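# Notes for the wine club talk, September 2, 2026

(Wait for everybody to sit down and get a glass of water. Then go slow. I always rush the beginning.)

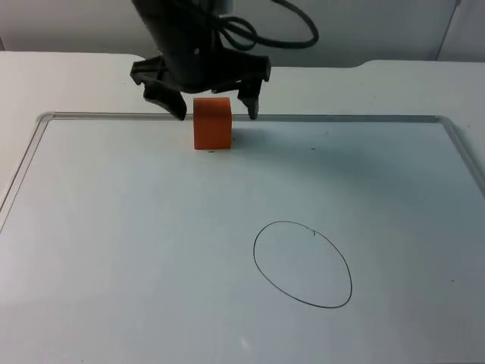 **Do you have to spend a lot to get a good bottle of sparkling wine?**

You can drink very well for the price of a decent pizza, as long as you're willing to look past the famous names and try a few places you may not have heard of.

Thank you all for having me back. I know last time I went long on rosé and we ran right into your raffle, so I've promised to behave myself tonight (we'll see!).

**Start with the August trip**

- We spent 6 days driving around Sarero with no real plan, and I'd do it again tomorrow. Small hills, bad roads, wonderful lunches.
- The first cellar was Numlow. It's a tiny place, and they made 522 cases of their sparkling white last year, so when it's gone it's gone.
- Tell the story about the dog and the gate. Keep it short.

**Pour the first wine: Numlow Brut**

Let people smell it before you say anything. I get green apple and a little bread dough, but my wife gets pear and she has a better nose than I do, so please don't let me talk you out of whatever you find in there. It spent almost 3 years on its lees, and I think you can feel that in how creamy it is once the bubbles settle down.

Somebody will ask about glasses. I've gone off flutes. They're pretty, and the bubbles look lovely in them, but a regular white wine glass gives you so much more to smell.

**Pour the second: Famora**

This one's a blend of 2 red grapes, pressed gently so the juice stays pale. It's a touch sweeter, and I'll admit I wasn't sure about it at the cellar door. Then we had it that evening with salty ham and fried potatoes on the porch and finished the bottle before the sun was down. Pass the chips around now!

(If the Famora is too warm, put it back in the ice and take questions first.)

**Where to buy**

Sjögren, the little shop by the post office, has both. Ask at the counter, because the Numlow is kept in the back and doesn't always make it to the shelf. They'll take an order for a mixed case if a few of you want to go in together.

**Before the last pour**

- Remind them to open bottles by turning the bottle and holding the cork still.
- Leftovers: a proper stopper, in the fridge, drink it the next day. Skip the spoon in the neck.
- Collect the tasting sheets, and get my corkscrew back this time.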